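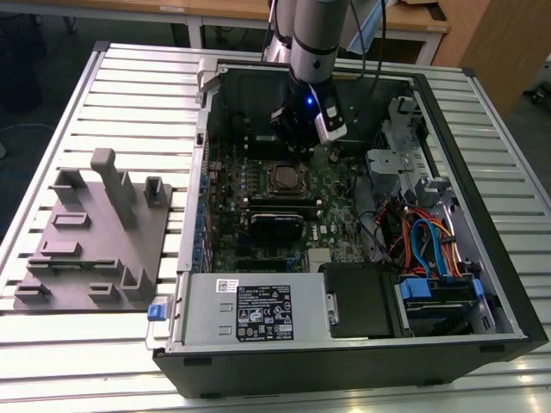
By Jytte Thygesen | Updated April 16, 2022

Goalkeeper Gloves FAQ: Sizing, Cuts and Washing

I've been selling keeper gloves through the Givholm shop for years now, and I still get the same handful of questions in my inbox (I love them, keep them coming!). So I've put my answers on one page. If yours isn't covered, scroll down for how to reach me.

How do I find my size?

Wrap a tape measure around your palm just below the knuckles, leaving out the thumb, and then measure your middle finger from tip to base. Check both against the chart on the product page and go with the bigger result. If you're stuck between two sizes, go up. A little room at the fingertips is fine and your latex will last longer.

What's the difference between a flat cut and a negative cut?

Flat cut is the old-school one, boxy and roomy, with the seams on the outside. Negative cut has the seams on the inside, so it hugs your fingers. I play in negative myself, but I have small hands and I like things snug. Our Trudetti pair comes in both.

Do I need finger spines?

Up to you! Some parents ask for them for younger keepers, and that's fair enough. I find them stiff when I'm scooping up low balls. The Bergmann gloves have spines you can pull out — great if you can't make up your mind.

Can I use my match gloves on turf?

You can, but you'll chew through the palms. Soft latex and artificial turf don't get along. Keep a cheaper, tougher pair for training and save the good ones for game day.

How do I wash them?

Lukewarm water, a little glove wash, and a gentle squeeze. Please don't wring them. Let them air dry away from radiators and direct sun, and never use the dryer. I rinse mine after every 2 games or so.

Can you print my name on the strap?

Yes, up to 12 letters. Printing adds 5 working days, and printed gloves can't be returned, so do check the spelling. Benedikt Reinholz does all our strap printing and will email you a proof first.

Do you give club discounts?

We do, for orders of five pairs or more. Jostivcombe juniors already have a code, so ask your coach for it before you order.

When will the kids' Trudetti sizes be back?

We're expecting them in May. Hit the "notify me" button and you'll get an email as soon as they land.

How do I get in touch?

Use the contact form and put your order number in the subject line. Sizing questions come straight to me, printing questions go to Benedikt.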